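Home Questions Tags Ask Log in
Search questions and answers Go

How do I get gray haze off a white work surface with printed grid lines?

My craft table has a white top with thin black lines on it in big squares. Since August it has had a gray haze that shows up whenever the lamp is on. Dish soap does nothing. I tried the Purix spray and now I have haze that smells like lemons. I use clear acrylic blocks for stamping, so maybe it's ink? I'd like to keep the lines.
– Rafsan Marikar

3 answers

Magic sponge. Done.

Please don't start with the sponge – it's very fine sandpaper with good publicity, and it took 5 squares off my old Kadano mat. Your haze is probably dried cleaner. Plain warm water, two cloths, one wet and one dry, and change the water more often than you think you need to. If it's still gray after that, put a little rubbing alcohol on a corner you don't care about and check the cloth for black before going any further.

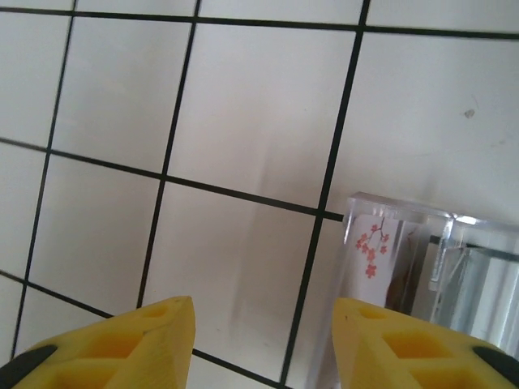 White top, black grid, clear block near the right-hand tip.

Some gray is only shading, by the way. Move the lamp before you scrub. I spent 37 minutes on a shadow once.
– Kavinda Abeysekara

Have you considered a tablecloth

Related: Stamp ink on grout (7 answers)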